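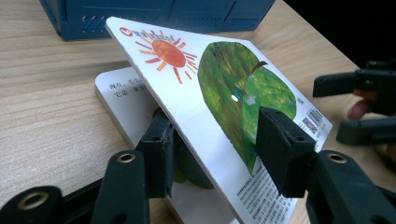 Valeriano Gallardo wrote to me that board books with a hole in the page never last in his house, little fingers go straight for it and start pulling! Mine have held up better so far, knock on wood.

So, welcome to my reading table gallery. I've been going through the kids' books all August (around 300 of them, and yes, I got distracted and read plenty). The leaf book is a favorite of mine for the big orange sun alone. It's in Chinese, and I can only manage a few words, so I mostly make up the story as I go.

The table deserves its own spot too. I got it in Prurkumberg for 30 dollars and hauled it home with the seats down. I could look at that grain all day. 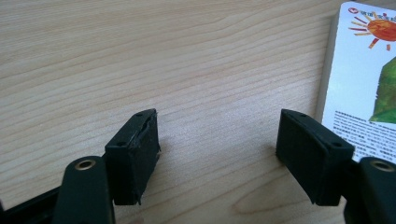
The tabletop, with my favorite swirl in the wood.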